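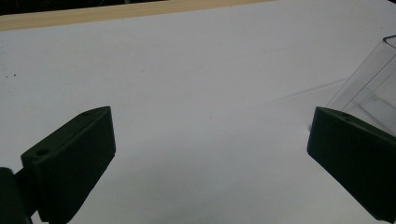 How to trim idle frames from two-handed gripper demonstrations

Most hand-held gripper recordings start and end with stretches where the fingers are open and nothing is being moved. If you train on those stretches, the policy learns to wait. We lost most of August to this. Our first Karunaratne policy would stop above the table with its fingers open and stay there until someone ended the run.

These steps are what we use now. They assume you already have synced streams from both grippers and the head camera, and a pose track for each hand.

Step 1. Record with a fixed start pose

Hold both grippers open over the work surface, wait for the tone, then begin. The pose doesn't have to be exact. It does have to be the same kind of pose every time, with both sets of fingers in view of the head camera. Keep the object between your hands so that neither arm has to cross the other.
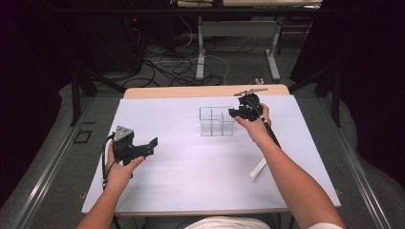
Head view with both grippers over the board and the clear container between them.

Clear plastic is a hard case for this method. The walls give the image tracker very little to hold on to, so don't use object motion to decide where a demonstration begins. Use the hands.

Step 2. Compute hand speed

For each gripper, take the difference between poses one frame apart and smooth it with a median filter 7 frames wide. We tried 21 and it ate the short pauses before a grasp, and those are worth keeping. Do the same for finger width. You should end up with four signals, two per hand.

Step 3. Mark idle frames

A frame is idle only if all four signals are under threshold. One still hand is not enough. In many two-handed tasks one hand holds while the other works, and an early version of our script cut those parts out.

Set the thresholds from your own data. Record a clip where you try to hold both grippers still, take the highest value of each signal, and use that.

Step 4. Cut the ends, leave the middle

Remove idle frames from the start and the end, but keep 10 at each side. Leave idle stretches in the middle alone unless the operator dropped out of the task completely. Siamak Yazdani wrote a version that shortens the middle pauses too. It made the motion look smoother on playback and made grasping worse, and we haven't worked out why.

Step 5. Check by eye

Play back the first and last second of every trimmed clip. With 207 demonstrations this took Sarla Shukla one afternoon. She found two kinds of error:

Pose jumps at the start, where tracking had not settled. The jump reads as fast motion, so the script thinks the task has begun. Drop the frames before the jump and run the trim again.

Clips that end while a gripper is still closed. Send these back to be recorded again.

What changed for us

Policies trained on the trimmed set no longer hang at the start pose. Success on the placing task went up as well, though we changed the image crop in the same week and can't separate the two. We plan to repeat the comparison with the old crop.

The script reads the Cilier log format. For other formats, edit the loader and leave the rest as it is.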